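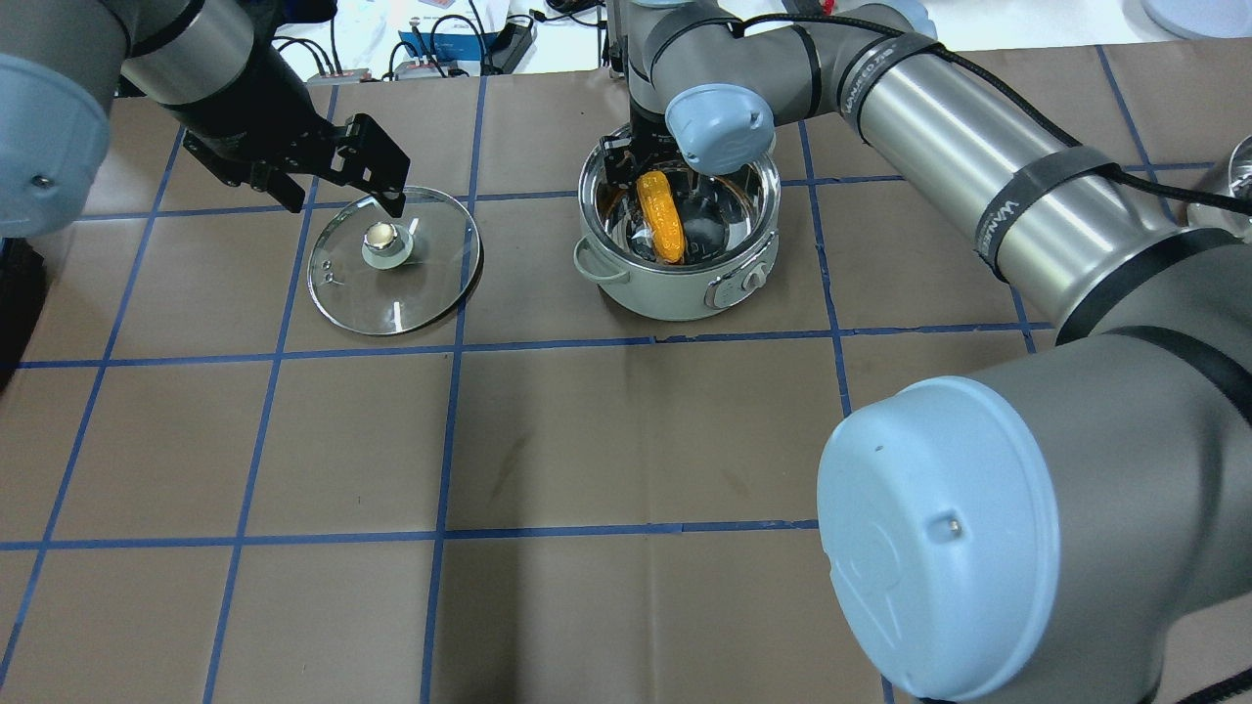
据乌埃达（Ueda）分店反映，开业前最费时的一步并非上架，而是把供应商书目导入库存系统之后逐条核对售价，希望手册能把这一部分单独写清楚。本章据此重新编排，适用于首次使用Jadar书店管理系统的门店。

第四章 新店开业前的库存建档

4.1 适用范围

本章说明新开门店或接手旧店的经营者如何在Jadar系统中建立首批库存档案。收银终端的安装见第三章，会员与储值卡设置见第六章。已由特里斯图里克（Trusturik）配送中心代为建档的门店，可直接从4.4节开始操作。

4.2 准备事项

开始前应备齐下列资料：
门店编号及店长权限账号；
供应商提供的到货清单（电子表格格式）；
书架分区表，分区代码由门店自行拟定，每个代码不超过四位；
寄售图书的协议编号（如有）。

注意：接手旧店时，原店主的库存数据须先导出存档，再执行初始化。初始化完成后，旧数据无法在系统内恢复。

4.3 导入首批书目

1. 以店长权限登录，进入“库存”菜单，选择“新店建档”。
2. 在“门店属性”中选定主营类别。综合书店选择“综合”，童书店、旧书店分别选择对应项。该项影响默认分类，建档后仍可修改。
3. 点击“导入清单”，选取到货清单文件。单个文件以2000条为上限，超出部分须拆分后分次导入。
4. 在字段对照页中，将书号、书名、出版者、定价、进货折扣、数量六项与系统字段逐一对应。进货折扣栏应填写百分数，不得填写折后金额。
5. 点击“预检”。系统将列出书号位数有误、定价为空及重复的条目。
6. 逐条处理预检结果。同一书号出现两次且折扣不同的，应保留为两个批次，不要合并。
7. 确认无误后点击“正式导入”。导入期间请勿关闭窗口或切换账号。

注意：若第5步提示错误代码262，表示清单中含有系统未登记的出版者。请在“基础资料”中补录出版者名称，然后重新预检，不必重新上传文件。

4.4 分区与上架登记

1. 进入“书架分区”，录入分区代码及名称。
2. 为每一分区设定容量。标准单面书架的系统默认容量为110册，画册及大开本读物应酌情调低。
3. 使用扫描枪扫描分区标签，再依次扫描该区图书。扫描下一分区前，先按“结束本区”。
4. 打印分区清单，由上架人员与实物核对后签字留存。

没有书号的旧书、自印小册子和文具，应使用系统生成的店内码。店内码标签宜贴于封底右下角，避免遮盖定价。珍本及签名本不得直接粘贴标签，可将标签附于护封或夹条上。

4.5 寄售图书

寄售图书须单独建档，不得与买断图书混入同一批次。

1. 在“新店建档”中选择“寄售”，输入协议编号。
2. 填写结算周期与退货期限。未填写退货期限的，系统按18个月计算。
3. 导入书目，步骤同4.3节第3步至第7步。
4. 在“提醒设置”中勾选“到期前通知”。

警告：寄售批次一经结算，其属性即被锁定。误将买断图书录为寄售的，须在首次结算前更正。

4.6 试营业检查

正式开业前，应至少完成一次模拟销售、一次退货和一次日结。模拟单据须在“测试模式”下开具，否则将计入营业额。日结后，库存数量与分区清单合计不符的，应先检查是否有分区未按“结束本区”，再行盘点。

蒂斯图卢拉（Tistulura）门店等设有咖啡座的书店，应将餐饮商品另设部门，不计入图书库存周转统计。

建档完成后，请将签字后的分区清单与预检报告一并存放于门店，保存至首次年度盘点结束。

相关内容
第三章 收银终端的安装与连接
第五章 采购订单与到货验收
第六章 会员与储值卡设置
附录二 店内码标签规格
接手旧店：数据导出说明

本网站使用Cookie以保存您的语言和阅读设置。继续浏览即表示您同意我们使用Cookie。 接受 | 管理设置

Jadar 用户文档 版权所有 | 联系我们 | 返回顶部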